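Search this site
Enter keywords
Go

Filed under: Community, Books & Reading

Picture book swap opens at Utgate reading room

The Utgate reading room has a children's picture book swap going, and it is already one of the liveliest corners of the building. It opened at the start of September with 500 books on the low shelves by the window. By the end of the first week there were 523, so families are bringing in more than they carry home!

Roald Berge, who runs the reading room, got the idea after clearing out his own kids' bedroom and finding whole boxes of stories that were far too good for the attic. He put up a note at the Nygård bakery asking if anyone else had the same problem, and the bags started arriving the next morning.

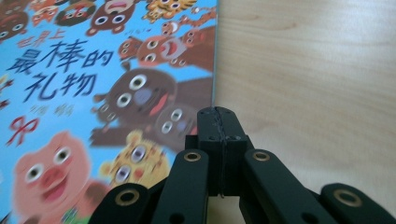 Chinese-language books are the big surprise of the swap so far. Two families from the Prastetti apartments brought in a stack of them, and Berge has given them a shelf of their own at toddler height. One that gets pulled out again and again is "世界上最棒的礼物" ("The Best Gift in the World"), with its sky-blue cover, a big brown bear in the middle and a pink pig grinning up from the corner. Kids who can't read a word of it want it anyway – those round white eyes are hard to walk past – and parents who do read Chinese have been happily roped into reading it out loud.

Berge would love more books in any language. "A kid will sit down with anything if the animals look friendly enough," he said. He is also after bedtime stories, especially ones that deal with the dark, for the evening story hour that starts at 6. Night skies, stars and a moon or two on the cover are very welcome, and so is anything about being brave.

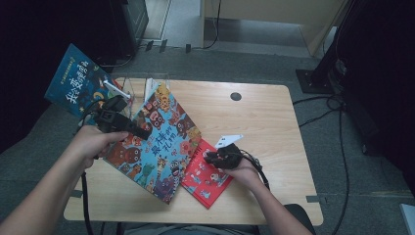

How to join in

Bring up to five books per visit and take home the same number. They should be clean, with all their pages, and suitable for kids up to age eight. A name written inside the cover is fine – Berge thinks it's fun to see who had a book before you.

If you have nothing to trade, come anyway. There is a basket by the door with books that are free to take, and it gets filled up every afternoon. Larger donations can be dropped off at the Zurkum hardware store, which has kindly cleared a shelf behind the counter.

The swap is open during regular reading room hours. Story hour is free, and there is no need to sign up. Grandparents who like doing the voices should talk to Berge, who is looking for readers in Norwegian, English and Chinese.

Tags: picture books, book swap, kids, Utgate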